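Game Shows Should Go Back to Small Prizes

I have watched quiz and game shows most of my life, and I think the money has gotten too big. The show I grew up on was a local one out of Waltwood, where the top prize was 100 dollars and a dinner for two. People played hard for it. When they lost, they laughed and shook hands with the host.

Compare that with Bruso, which started its new season in January. Every round now ends with a long pause, dark music and a contestant close to tears. The questions take up very little of the hour. I timed one episode and got 36 minutes of talk about what the money would mean to the player's family. The rest was ads and a few questions, and the questions were easy.

I don't blame the contestants. If you tell someone that a wrong answer will cost them a house, they will sweat, and a camera will be there to catch it. That is the product now. The producers want the sweating more than they want the answer.
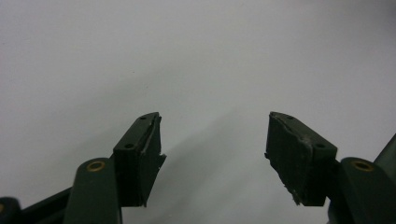 By Kaiwen Tang
Opinion | Television

The usual defense is that viewers ask for this. Maybe some do. My sister likes Bruso and thinks I am being a grump. But she also watches old episodes of the Waltwood show with me, and she shouts out answers the whole way through. She never does that with Bruso. There is too much dead air to shout into.

Worari gets closer to what I want. Two teams, a buzzer, and a prize that would cover a decent weekend away. The host reads fast and doesn't ask anyone about their childhood. It does have a bonus round I could do without, where players have to confess something to a teammate for extra points. Cut that and I would have few complaints.

A friend in Lagos tells me she plays along with a radio quiz in traffic, and the winner gets phone credit. Drivers in the next lane have the same station on. I would take that over another giant check and another slow zoom on somebody's mother in the audience.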